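Brandthorpe workshop's kitchen robot can pick up a jar. Its builders say that's a start

Last updated 15 hours ago

A group of hobbyists in Brandthorpe says the two-fingered robot arm it has been building at the Vatholm shared workshop will be tidying a kitchen table without help by June. After an evening spent watching it try, that date looks generous to the robot.

The project, which its makers call Ploltgate, was started by Sheldon Lemieux, a retired elevator mechanic, and Ciarán Ó Briain, who writes the software. The idea is simple enough to explain. Leave a mess of jars and bottles on a table, put a basket nearby, and the arm gathers up what belongs in the basket and leaves the rest. The group wants to show it at the workshop's open house and has already put up a sign saying "hands-free cleanup" next to the bench.

Hands were in fairly constant use during the demonstration. Ó Briain set out the containers, moved some of them after a false start, and kept one palm near the stop button throughout. On two occasions Lemieux reached in to turn a bottle so that the fingers would have a better angle on it. Neither man counted those as failures. In the group's log they go down as "assisted," and assisted runs are included in the success rate given to visitors.

That rate, according to a sheet pinned above the bench, comes from 200 attempts. The sheet doesn't say how many were assisted. It doesn't say how many used the same jar, either, and when asked, Ó Briain said he would have to go back through the recordings.

"A jar is a jar," Lemieux said. "If it gets one, it'll get the next one."

Others at the workshop aren't so sure. Jaanus Mockus, a member who repairs sewing machines two benches over, said he had watched the arm do well with anything upright and round and then make a poor show of bottles on their sides. "They roll, they're slippery, and you can see right through them," he said. "It's the same table every night and it still gets surprised." 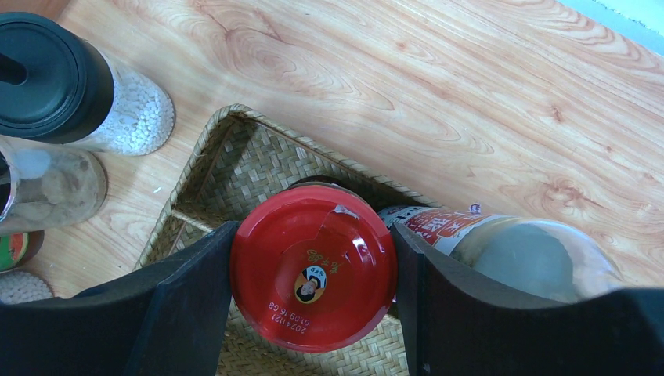
The gripper with a red-lidded jar at the basket. 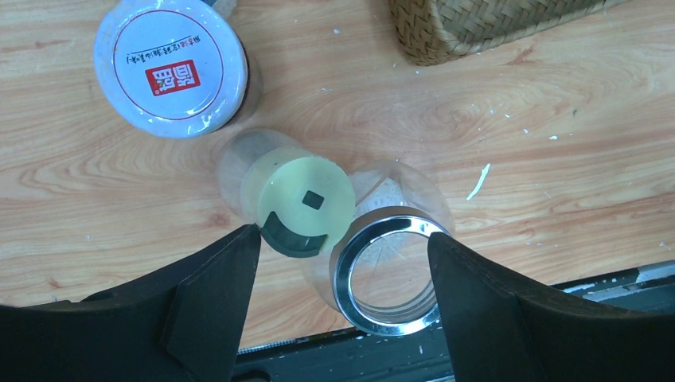 Clear plastic remains a problem

The fingers themselves are the best part of the build. They are black and angular, wide enough to take a jar by its sides, and they closed on the red-lidded one with no drama at all. Lemieux says he went through 25 versions of the finger shape before settling on these, and the work shows.

Seeing is another matter. A small camera rides near the wrist, looking down over the fingers, and everything the software knows about the table comes from there. Clear bottles on a pale wood surface give it very little to go on. The streaky grain of the tabletop doesn't help, and Ó Briain admits that the arm has at times gone after a dark knot in the wood. He has considered laying down a plain cloth. Lemieux is against it, on the grounds that people's kitchens have wood tables -- a fair point, though kitchens also have bad lighting, crumbs and children, and none of those have been tried.

The basket has troubles of its own. It is a shallow woven one, light enough to slide when the fingers bump the rim, and once it has slid the arm goes on working to the old position. A fix is promised. Aivar Toom, who keeps the bench schedule at Vatholm, suggested a strip of tape under the basket. The builders would like to solve it in software.

Who would buy it

The group has begun to talk about selling kits. Lemieux mentioned interest from Lapiņa, a kitchen supply shop in town, but Ionuț Mocanu, who runs the shop, described the conversation differently. He said he had been asked whether he would put a flyer in the window and had agreed to that.

"I'd want to see it do my counter," Mocanu said. "Not their table. Mine."

No price has been set. The builders wouldn't say what the parts have cost so far, beyond noting that most of the motors were bought used and that one has been replaced. Vatholm members have been asked to keep the bench clear until the open house, and Ó Briain said the sign will stay up -- he may change the wording.

This site uses cookies to remember your settings. By continuing to read, you agree to our use of cookies.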